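About Clemel Suture Pads

Hi, I'm Chiharu Hattori, and I run Clemel out of a little workshop on Hulley Street. We make practice tissue pads for people learning to stitch: surgical residents, vet students, nursing programs, and the odd very determined high schooler (we love you guys!). I started pouring pads in my kitchen 16 years ago, after a class where we all shared one sad piece of foam, and I've been fussing over them ever since.

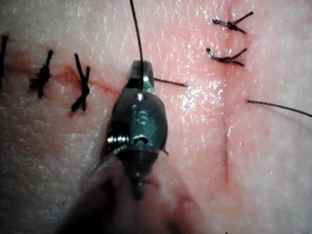
Can I use the same pad more than once?
Most people get plenty of sessions out of one. Snip your old stitches, rinse the pad in cool water, pat it dry and keep it flat in its tray.

We sell 3 thicknesses now. The Furukawa is the one schools reorder, and it's my favorite too, mostly for the way it holds an interrupted suture when you snug the knot down. Pull too hard and it'll tear on you, same as it should. Last year we shipped 2,659 pads, and 1,113 of those were Furukawas, so I guess I'm not alone!

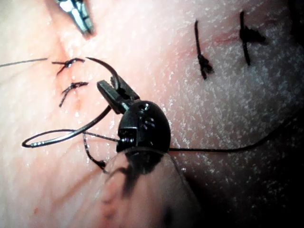

Our thinner pad, the Cleltby, took a lot longer to get right. The first batches curled up at the corners, and I went through more pigment than I'd like to admit. If you're ordering for a whole class, write to me before October and I'll set a batch aside. I answer the email myself, usually before 9 in the morning with coffee in hand.

Contact | © Clemel Suture Pads | Back to top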